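Rurska Air Museum: Frequently Asked Questions on Aircraft Loans and Donations

The Rurska Air Museum receives regular inquiries from owners, veterans' groups and other museums about placing aircraft and related objects in its care. The answers provided on this page apply to the outdoor air park and to the Bukhari Hangar.

Does the museum accept aircraft on loan?
Yes. Most loans run for 10 years and may be renewed in writing by both parties. Shorter terms are considered for temporary exhibits, with a minimum of three months. The lender keeps title to the aircraft for the full term.

Who decides whether an aircraft is accepted?
Requests are reviewed by the Curator of Aircraft, Tariq Yousafzai. Owners should send the airframe history, current photographs and any demilitarization papers with the first letter. A decision is normally issued within 30 days of a complete file. 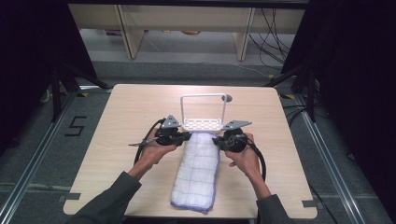

Folded towel with purple stitched trim, on the worktable.

Can an aircraft be flown to the museum?
No. The museum has no runway. Aircraft are delivered by road from the airfield at Prandness, and the wings must be removed if the load is wider than the Sotel Road gate allows. The lender and the museum agree on who pays for transport before a date is set.

Must fuel and other hazardous items be removed first?
Yes. Fuel, hydraulic fluid, batteries, ejection seat charges and any radioactive instrument dials must be removed by a qualified contractor before delivery. A signed certificate must travel with the aircraft.

How are aircraft in the air park looked after?

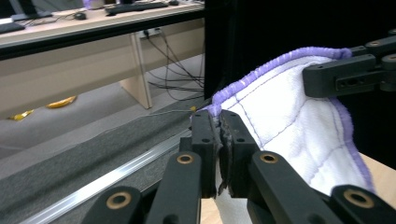
Outdoor aircraft are inspected each spring and again in October, with attention to drain holes, tires, seals and paint. Canopies are rinsed with clean water before they are touched - dry grit will scratch acrylic. Lenders who wish to clean their own aircraft during a visit may do so by arrangement, using soft cloths only. White terry towels of the kind shown, with the fuzzy lavender-purple edging, are suitable for painted panels but should not be used on canopies. Solvents and household sprays are not permitted.

May visitors sit in the cockpits?
Only in the two trainers marked as open cockpits, and only when a guide is present. All other aircraft remain closed, including those on loan, unless the lender has agreed otherwise in writing.

Does the museum accept uniforms, logbooks and other small items?
Yes, as gifts. Small items are not taken on loan. Please contact the Collections Registrar, Faisal Kiani, before sending anything by mail. Items left at the front desk without paperwork cannot be accepted.

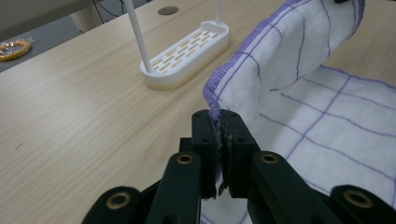
Towel hem, close view.

Can a lender end a loan early?
Yes, with written notice of at least 17 weeks. The museum may also end a loan if an aircraft becomes unsafe to display. Removal costs are paid by the party that ends the loan.

Is a loaned aircraft insured?
Aircraft are covered against fire, storm damage and vandalism from the time they enter the gate. Cover during transport must be arranged separately.

Where should requests be sent?
Requests should be addressed to the Collections Office, Rurska Air Museum. The office is open from 10 a.m. and is closed to callers throughout January.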